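Feb 15, 2023

So I went and sat in on the twinning talks last night. Properly sat in, on a plastic chair, with a cup of tea going cold on the floor by my foot, for the whole thing. My sister thinks I need a hobby. I told her this is the hobby.

For anyone new round here: Statville has had a partnership with Ullden since before I moved in, and for most of that time it has meant a sign on the way into town and a choir visit every now and then (I missed the last one, and I'm told it was lovely). Now Ullden wants to do a bit more with it, and they've brought in a third town, Pusow, so the whole arrangement has to be written out again from scratch. Three councils, three sets of lawyers, and two languages I can't read a word of. I was thrilled!

The man sent over to talk for the other side was Krum Obradović, and I liked him straight away. He's tall and rumpled and carries all his papers in a supermarket bag. He speaks better English than I do, and he has that trick good negotiators have of repeating what you've just said in a slightly kinder version, so that you find yourself agreeing with it. He did it to our council leader at least twice and I don't think she noticed.

The first hour went on the preamble. I know how that sounds, but I love a preamble. The old agreement talks about "friendship between peoples", and Ullden would like to keep that, and Pusow would like "cooperation between municipalities" instead, as their last mayor got into hot water over something he'd signed with too much friendship in it. Our side would have taken either one. In the end they put both in with a comma between them, and everybody wrote it down very seriously.

Then came article 14, and that's where it got a bit sticky. It's the one about who can speak for whom. If some region or ministry invites the three towns to a thing -- a trade fair, a conference, whatever -- can one mayor turn up and say "we" on behalf of all of them? Pusow says never. Ullden says yes, if the other two have been told in writing. I'm with Pusow on this one, and I was surprised to find how strongly I felt about it. I don't want somebody I've never had the chance to vote for saying "we" and meaning me, however nice they are over dinner. Mr Obradović called it "a question of trust", and a woman behind me muttered that it was a question of postage, and I'm afraid I laughed out loud and had to pretend it was a cough.

They've parked it until June, when our lot go over there.

The money part was quicker than I expected. There are to be 121 exchange places for school pupils over the life of the agreement, shared between the towns, and each council pays its own travel. It all seemed fair enough to me. There was a wobble over whether apprentices count as pupils (they do now, good) and a longer wobble over insurance, during which I ate a whole packet of mints.

I did put my hand up at the end, when they let the public ask things. I wanted to know where people would be able to read the draft. Our clerk said it would be in the library, and then admitted the copy in the library was still last year's version. So I've asked for the new one to go up on the council website as well, and she said she'd see. I've written to her this morning to help her see.

A few of us went over to the Kütt afterwards, the café by the bus station with the steamed-up windows, and carried on arguing about "we" until they started putting the chairs up. One chap who'd been on the very first visit to Ullden told us the two mayors of the day had no interpreter at all and got through the entire signing lunch by pointing at things. He swears it was the best meeting of the lot. I can believe it! I've been to plenty where everybody shared a language and I came away none the wiser about what had been settled.

What I keep coming back to, though, is how few of us were in the room. Our ward alone has 2277 people on the register and I could have fitted the public seats into my kitchen. It was cold out, I know, and there was football on, and "revised partnership framework" isn't a title to get anyone off the sofa. But it's our name going on the bottom of it, and some of those 121 places might go to kids on my street, whose parents haven't heard a thing about it.
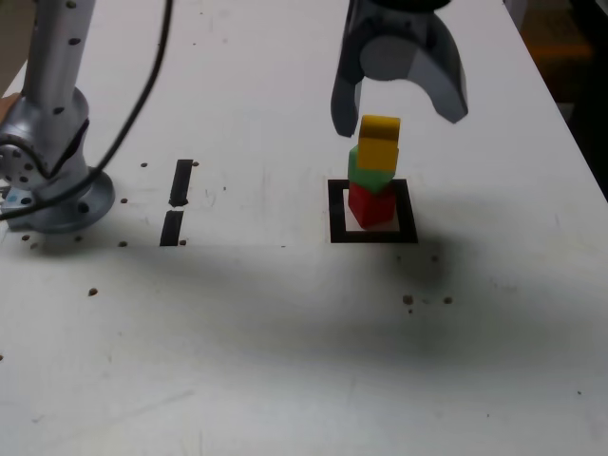 So I'm going to print a few notices and stick them up at the bus stop and in the launderette, with the June trip on them and the clerk's email address underneath. If you're local and you've got a printer that does colour, please give me a shout, as mine has decided everything should be pink.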